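# Grout, movement and the wet corner

*July 8, 2023*

The tiling contractor at Justberg has been laying small-format mosaic for most of his working life, and he would prefer to talk about what goes behind it. We met at the firm's yard, where the conversation began with substrates and stayed there for some time.

"A tile is a finish," he said. "It keeps nothing dry by itself. The water gets through the joints, slowly, and whatever is behind them has to be ready for it. If you put mosaic straight on to plasterboard in a shower you have built a wick."

His own specification for a shower enclosure is a cement-based backer board, screwed at close centres into solid framing, with a liquid membrane applied in two coats. The first coat is grey and the second is blue, so that a missed patch shows. Reinforcing tape goes into every internal angle while the first coat is wet. He allows the membrane to cure overnight whatever the tin says.

He keeps records of remedial work, which he was willing to share. The firm has looked at 269 failed showers and wet rooms over the period he has been keeping the list. "The tile itself was the fault in 3 of them. The rest were movement, missing membrane, or a tray that had been set on dabs of adhesive and rocked. The owner always says the grout has failed. The grout has cracked, I agree with that, but you have to ask what moved."

On the question of internal corners he is firm. Two walls meeting at a right angle are separate planes and will shift independently – by very little, but grout has almost no capacity to stretch. He leaves a gap of the same width as the ordinary joints and fills it with silicone of a matching colour. The same applies where the wall meets the floor.

"People dislike it because silicone collects mould and has to be cut out and replaced every few years. That is correct. It is a maintenance item, like a tap washer. A cracked corner joint is also a maintenance item, only you don't find out until the ceiling below has gone brown."

Basketweave, he said, is the pattern clients ask for most often and price least accurately. It is supplied on mesh-backed sheets, and the sheets must be interlocked so that the pairs continue to alternate across the seam. A sheet that is two millimetres out will show as a line running the full height of the wall.

The method he described begins with a dry layout. Sheets are placed along the base of each wall, and the cut is planned so that the pattern arrives at the corner in a whole unit, or as near to one as the room allows. If the two walls and the floor are all to carry the same mosaic, he sets out the floor first and brings the lines up from it.

"You want the joints to run through. Floor to wall, then round the angle. If the room is out of square, and it will be, you lose the difference at the far side behind the door. You don't lose it in the corner you look at while you are washing your hair."
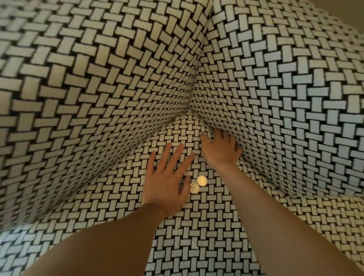
Adhesive for mosaic is applied with a small notched trowel and then flattened with the smooth edge, so that it does not rise through the joints. He beds each sheet with a grout float and light pressure, checks it against a straight edge, and goes back along the row after ten minutes to clear any joint that has filled. This last job is done with a wooden cocktail stick. He has tried other tools.

Dark grout with white tile needs further care. The pigment can lodge in the surface of unglazed or crazed tile, so he grouts a sample board first and leaves it a day before cleaning it. He mixes by weight, with the water measured, as a wetter batch will dry to a paler shade. The current job, a house in Cardoso, has taken some 2000 sheets across several bathrooms, and every bag of grout was ordered from a single batch number.

We asked about cost. He quotes mosaic by the day and does not give a rate per square metre. A recent enclosure came to 885 in labour before the membrane, and he regards that as low. "It was a plain room with one niche. Add a bench and you have added five more edges and four more corners – all of them to be taped."

Sealing he treats as optional for porcelain and necessary for marble. Ventilation he does not treat as optional at all. He asks for an extractor that runs on after the light goes off, and he declines to guarantee the silicone where none is fitted.

The Cardoso job is due to be signed off in November. The shower trays there have been flood-tested for a day each, with the waste plugged and the water level marked in pencil on the membrane.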